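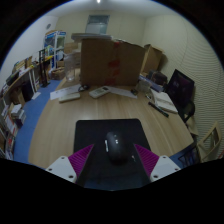

6 min read

Progress report to the Irnetti Fund
Celtley Basin Well Records and Water Level Project
Report date: 26/10/2019
Prepared by Piyumi Siddiqui, project lead

Status

Work is on schedule for the records component and behind schedule for the field component. Spending is within the approved budget in every category except vehicle hire, which is discussed under Budget. No change to the end date is requested. One change to scope is requested and is set out under Request for approval.

Background

The Celtley basin has been drilled for domestic, stock and irrigation supply for several generations. Drillers filed completion logs with the county, with the former irrigation district, or with no one, depending on the period. The grant pays for the surviving logs to be brought into a single database, for the wells to be matched to surveyed positions, and for a set of water level measurements to be made in wells whose construction is known. The end product is a water level map for each of the basin's three aquifer units, with the underlying data released alongside.

Records component

The county and district files held 358 logs that could be tied to a well inside the basin boundary. All have been transcribed. Transcription was done twice for each log, by different people working from the same scan, and the two versions were compared field by field. Disagreements were settled by Ruwan Amarasinghe against the paper original. The most common causes of disagreement were the digits 1 and 7 in casing diameters, and depths entered in the wrong column of the older district form.

The older form needs a short explanation, as it affects how the data should be used. It has a column headed "water" with no further instruction. Some drillers entered the depth at which water was first struck. Others entered the static level after the hole had been left to stand. The two can differ by a large amount in the lower unit, where the water is confined and rises in the casing. We have kept the value as written in a separate field and have filled the static level field only where a second measurement, a pump test note or the driller's usual practice makes the meaning clear. Driller practice was worked out by Vignesh Panicker from logs where both depths were recorded. His notes will be released with the database.

Lithology descriptions were harder to standardize. "Blue clay," "tight clay" and "gumbo" are used by different drillers for what appears, from position and thickness, to be the same confining bed. A lookup table now maps the drillers' terms to the project's codes. The original wording is retained in full next to the code, so that a later user who disagrees with the mapping can redo it. Where a log says only "sand and clay, mixed," no attempt has been made to assign a unit from the description alone.

Location matching

Most logs give a location by quarter section and a sketch. The sketch is often more useful than the legal description. Matching was done against parcel maps and aerial photographs, and each well was given a position grade. Grade A is a position confirmed on the ground. Grade B is a wellhead or pump house identified with confidence on aerial photographs. Grade C is the center of the quarter section. Grade C wells will be used for lithology and will not be used for water level contours.

Amarachi Effiong has been working through the Grade B wells on the west side, where subdivision of the larger parcels has made the sketches difficult to follow. Several of the roads drawn on the district forms no longer exist. The former ditch alignment has turned out to be the best reference line in that area, and the matching procedure has been revised to start from it.

Field component

The proposal called for a network of 20 wells to be measured before the irrigation season and again after it ended. The first round was completed as planned. The second round is incomplete. Ten wells have been measured and the rest are outstanding, for the following reasons.

Access. Owners of two adjoining properties have changed since the first round and the access agreements have to be signed again. Both new owners have been contacted. One has agreed in principle.

Pumping. Irrigation continued later than expected on the Huerta terrace. Levels measured while a neighboring well is pumping are of little use for the map, and the recovery period written into our procedure has to be observed before the tape goes in. The field team made visits to the terrace and left without taking a measurement when pumps were found running. These visits are recorded in the field log.

Equipment. The steel tape was returned to the supplier after it failed its check against the reference tape. The electric sounder was used in its place at the shallower wells. It cannot be used in the deep wells with oil on the water surface, which collects under line-shaft turbine pumps. A replacement tape has been received and has passed its check.

The remaining wells will be measured in January. Winter measurement is acceptable for the purpose of the map, and arguably better for the lower unit, where recovery is slow. It does mean that the second round will not be a strict end-of-season set, and the final report will present the two parts of the round with different symbols.

Preliminary findings

The following should be treated as provisional and should not be quoted outside the Fund.

The confining bed between the middle and lower units is less continuous than shown on the published section. Logs along the eastern margin record sand through the interval where clay was expected. These logs come from more than one driller and from different periods, so a habit of description is an unlikely explanation.

First-round levels in the upper unit follow the land surface closely, as expected. Levels in the lower unit show a gradient toward the Huerta terrace. Whether this is a natural feature or the effect of pumping cannot be determined from one round of measurements.

One well listed as completed in the middle unit behaves like a lower unit well. Its log gives a total depth that agrees with the middle unit, but the property owner reports that it was later deepened. No log of the deepening has been found. The well has been removed from the contouring set until the depth can be sounded.

Database

The database is held in Remik, with a nightly export to plain text files. The export is the version that will be archived. Remik is adequate for entry and checking, but its handling of missing values is poor: a blank depth is read back as zero if the record is edited in the batch view. This was found during a routine check and the affected records were restored from the export. Batch editing of depth fields is now switched off for all users apart from the database manager.

Afroza Mollah has written the data dictionary, which is complete except for the pump test tables. She has also prepared the draft release terms. Owner names and mailing addresses will be removed before release. Well positions will be published at full precision only where the owner has given written consent.

Budget

Personnel and laboratory lines are on forecast. Scanning came in under budget, as the district files were in better order than we had been told and needed little preparation. Vehicle hire is over forecast due to the repeat visits to the Huerta terrace. We propose to cover the difference from the unspent part of the scanning line. The transfer is below the threshold requiring written approval and is reported here for information. The line-by-line statement is attached separately.

Risks

Failure to regain access to the two properties would leave a gap in the lower unit coverage south of Celtley. An alternative well has been identified nearby, but it has no first-round measurement and could support the map only, with no statement about seasonal change.

A hard freeze in January could delay field work by making the unpaved roads on the west side impassable during the thaw. The west side wells will be visited first.

Request for approval

We ask the Fund to approve the addition of three wells along the eastern margin to the January measurements. All have logs, all are Grade A, and the owners have agreed. They would test whether the middle and lower units are connected where the confining bed is thin or absent. The additional cost is limited to field time and can be met from the contingency line.

Work planned for the next period

Complete the second measurement round. Finish position grading on the west side. Sound the deepened well. Complete the pump test tables and the corresponding section of the data dictionary. Circulate draft contour maps for the upper unit to the technical reviewers, with the middle and lower units to follow once the January levels have been checked.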